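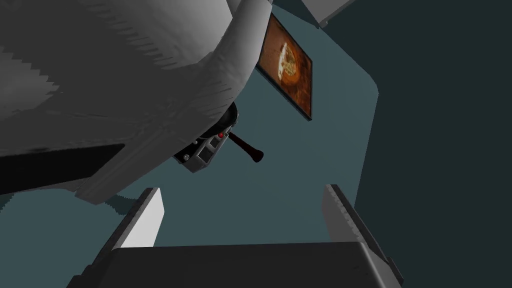 Home Talks Notes Archive Contact

What a former player lives on
Speaker notes by Marlene Meireles
January
5 min read

Start with the Whitlock question. Ask the room what they think a retired second-division footballer earns in his first year out. Take three or four answers and write them up. Leave them there until the end.

I did accounts for players for a long time before I moved to the players' fund at Cirnen. Most of what follows comes from the 463 former players who filled in our form. They had all stopped playing at least two years before. A few were well known. Most were not, and the talk is mainly for that second group.

First point, length of career. People remember the ones who played until they were 38. The usual age for stopping in our group was 34 among goalkeepers and a good deal younger for everyone else. Pause here. Somebody normally asks about injuries. Say that we asked for one main reason for stopping, and "no contract offered" came up more often than injury did.

Second point, what is left. A player's published wage is before tax, before the agent and before whatever he sends home. Use Edivaldo Coutinho's payslip (he has agreed, and the club name is covered). Go through it line by line and don't hurry. The bonus line is the one people misread. It was paid once, in his second season, and he budgeted as if it came every year. He will tell you that himself if he is in the room.

Third point, property. 88 of the players had bought a second home while still playing. Ask what they think happened to those. Over half had been sold by the time of the form, many in a hurry. I don't say never buy. I say look at what it costs to keep with no wage coming in, and write that number down before signing.

Sponsors. Keep this short. Boot deals below the top level are mostly boots. Kimar gave Sebastião Mendonça free kit for six years and he was glad of it, but it doesn't pay rent. Trasis paid him a small fee for two shop openings. He still has the jacket.

Then work after football. Coaching is what most of them want and there aren't enough jobs. Read out the list from the form: driving instructor, school sports assistant, estate agent, physio, electrician, two who run a bakery together. Thaís Rocha played for eleven years and trained as a bookkeeper in the last three of them, evenings, mostly on the team coach. If she is able to come, hand over to her for ten minutes at this point. If not, go straight to the next part and take more questions.

The club side. Séverine Boyer asked me to mention the savings scheme. Players put in a share of each month's wage and the club adds to it. It can't be touched until they stop. Of the 945 players who could have joined, fewer than a third did. Younger players say they will do it next season. Don't tell them off, the form is long and it arrives in pre-season when they are tired. We have asked for it to go out in the autumn instead.

Go back to the guesses on the board. They are normally too high. Give the figure from the handout, then the lowest and highest next to it, as the spread matters more than the middle.

Questions. Likely ones are pensions, divorce, and whether women's contracts are different. They are, mostly shorter, and I have a separate sheet for that - check there are enough copies before the 2 pm start.

Handouts are by the door. Remind people to put an email address on the sheet if they want the budget template.

Previous Next Back to top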